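Form E7: Pre-purchase safety and suitability inspection, two-arm bench equipment

Inspection carried out on Thu 14 August by Charito Javier, Equipment Planning. To be read with the capital request for the packing and sorting bench at the Malabanan site. The checklist must be complete before an order is placed with either supplier. Items marked "Open" carry forward to the next review and may not be signed off by the requesting department.

## Scope

The request is for one bench with a pair of arms, a scanner position and the necessary power and network points, to handle small packaged goods. Two quotations have been received, from Datel and from Steltton. The inspection covers the trial bench and the room in which the purchased bench would stand. It does not cover the conveyor proposal, which has its own form and its own budget line.

Ratings used: Satisfactory, Satisfactory with comment, Open, Not applicable.

## Part 1. Room and services

- [x] **1.1 Floor level and free of trip hazards.** Satisfactory.
- [x] **1.2 Clear walkway behind the operator's position.** Satisfactory with comment. The walkway narrows when the stock cupboard is open. The cupboard door should be rehung on the other side before delivery. Site Services have quoted for this and the cost should be added to the request.
- [ ] **1.3 Dedicated electrical circuit.** Open. The present circuit also serves the label printers. Datel's installation sheet asks for a separate circuit; Steltton's does not mention one. A written answer is required from Steltton.
- [x] **1.4 Lighting at bench height.** Satisfactory.
- [x] **1.5 Fire exit route unaffected by the proposed layout.** Satisfactory. Drawing attached to the request.
- [ ] **1.6 Network point within reach of the bench.** Open. A new point is needed. Allow £187 under minor works.

## Part 2. Stopping and isolation

- [x] **2.1 Emergency stop within reach of a seated operator.** Satisfactory.
- [ ] **2.2 Emergency stop removes power from both arms.** Open. The supplier's demonstration used one arm only. The test must be repeated with both arms moving, and the result witnessed by Equipment Planning.
- [ ] **2.3 Arms supported when power is removed.** Open. Neither quotation states whether brakes are fitted. If they are not, the operating procedure must say how the arms are to be parked before switching off, and the training time must be costed.
- [x] **2.4 Mains isolator can be locked off.** Satisfactory. Two padlocks are to be ordered with the bench.
- [x] **2.5 Restart requires a deliberate action.** Satisfactory with comment. The restart button is not labelled. Label to be supplied.

## Part 3. Quotations and whole-life cost

- [x] **3.1 Both quotations are for the same specification.** Satisfactory with comment. Steltton has included a spare gripper and Datel has not. The comparison sheet has been adjusted so that the spare appears as a separate line for each.
- [x] **3.2 Warranty period stated.** Satisfactory. Both suppliers offer 366 days from acceptance.
- [ ] **3.3 Warranty start date agreed.** Open. Steltton counts from delivery in its general terms and from acceptance in its quotation. The quotation should prevail, and this must be confirmed in the order.
- [x] **3.4 Control software licence included.** Satisfactory with comment. The Fluvedlow licence is included for the first year only. Renewal falls in February and must be entered in the revenue budget, as it cannot be charged to capital.
- [ ] **3.5 Spares list priced.** Open. Datel has priced cables and finger parts but no motors. A motor price is needed before the two offers can be ranked.
- [x] **3.6 Delivery time acceptable.** Satisfactory. Around 6 weeks from order for either supplier.
- [ ] **3.7 Disposal at end of life.** Open. Neither supplier has offered to take the equipment back. An allowance should be made.

## Part 4. Bench, fixings and goods 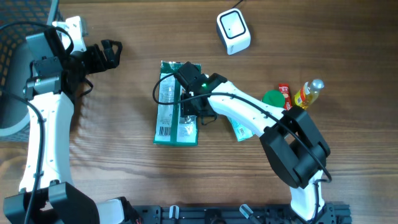 *Reading time: 3 minutes*

- [x] **4.1 Arms fixed to the bench by a rigid rail.** Satisfactory with comment. Both arms are clamped to a black rail at the near side of the table. The purchase specification should require the same arrangement, with the tightness of the clamp bolts checked at the start of each week and recorded.
- [ ] **4.2 Cables kept clear of moving joints.** Open. Cables hang in loops beside both arms, and on the right arm the cable also follows the forearm and drapes down beside the elbow joint. Both suppliers are to be asked for the price of cable guides or sleeving. This should be treated as a condition of purchase.
- [x] **4.3 Worktop suitable.** Satisfactory with comment. The trial table is brown with an open wood grain. A wipe-clean top is preferred for the purchased bench and should be listed as an option so that its cost can be seen.
- [ ] **4.4 Range of goods representative.** Open. The goods include soft packets and a small bottle lying on its side. Flat cartons must be added before the acceptance test is written, as they form a large part of the daily work.
- [ ] **4.5 Grip force suitable for soft packaging.** Open. The right gripper presses on the middle of a green snack package. Suppliers must state the greatest force at the fingers and whether it can be limited by the operator.
- [ ] **4.6 Liquids near powered equipment.** Open. A bottled item is among the goods. The specification should call for a raised lip or tray, and the suppliers should say what protection the motors have against spills.
- [ ] **4.7 Scanner position fixed.** Open. The scanner is to be a separate order. Its place on the bench must be shown on the layout drawing, with a cable route away from both arms.
- [x] **4.8 Waste bin position.** Satisfactory with comment. A mesh wastebasket stands close behind the left arm. On the purchased bench the bin should be placed outside the reach of both arms, and the position marked.

## Recommendation

The request may proceed to the second stage of approval. No order is to be placed until items 1.3, 2.2, 2.3, 4.2 and 4.5 are closed. The remaining open items may be closed between order and acceptance, provided that the cost of each is entered on the comparison sheet beforehand.

Written replies from Datel and Steltton should be sent to Charito Javier and filed with this form. Changes to the layout after approval require a new Part 1 and Part 4; Parts 2 and 3 may be carried over if the equipment is unchanged.

Inspected by: Charito Javier
Requesting department: Goods Handling, Malabanan
Status: Returned with comments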